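Soft-close dampers on older frameless cabinets

Dillska_owner
Posted Monday

Kitchen is frameless, Furnum boxes, doors on 110 degree hinges with no damping. I want soft close without replacing every hinge. Options seem to be clip-on dampers that sit on the hinge arm, or piston dampers drilled into the cabinet side. Has anyone run either type for more than a year?

u_yurchenko
Clip-on if your hinge arm takes one. Check the stamp on the arm first. The Dradex clip only fits a straight arm, so full overlay doors are fine and half overlay doors are not. Fitting takes a minute per door and needs no tools.

The piston type goes in a 10 mm hole in the front edge of the side panel, or in a screw-on housing just behind it. Put it on the handle side, near the top. Mounted on the hinge side it has very little travel to work with and the door still slaps.

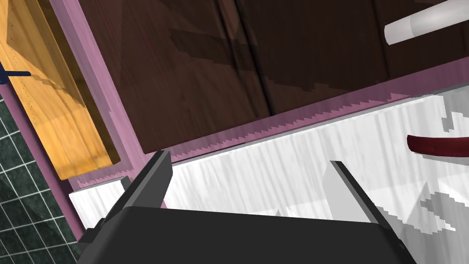 On tall doors one damper is usually too weak. I use 2 on anything over 30 inches, one high and one low, and set both to the same projection. If they differ, the door meets one before the other and twists slightly every time it closes.

girard_st
Disagree on the handle side. The leverage is better there, but the plunger is the first thing you see when the door is open, and it catches sleeves. Mine are on the hinge side, 80 mm in from the hinge cup. Slower than factory soft close but quiet.

u_yurchenko
At 80 mm the plunger gets a few millimeters of stroke at most. It may work on a light door. On a heavy one I would expect the seal to go early.

girard_st
Nine years on the current set. Doors are 16 mm, not heavy, I'll give you that.

mdf_and_regret
Neither. Price the hinges before you drill anything. If the cup is 35 mm and the screw spacing matches, a damped hinge drops straight in, and the old mounting plates can sometimes stay.

Dillska_owner
Cups are 35. Screw spacing is 48 by 6 on the three doors I checked. Plates are a Girard pattern I can't find listed anywhere.

mdf_and_regret
Then budget for plates as well. Measure the plate height before ordering – a 2 mm difference will move every reveal in the run.

Dillska_owner
Ordered one hinge and one plate to test on the sink door. Will post the measurements.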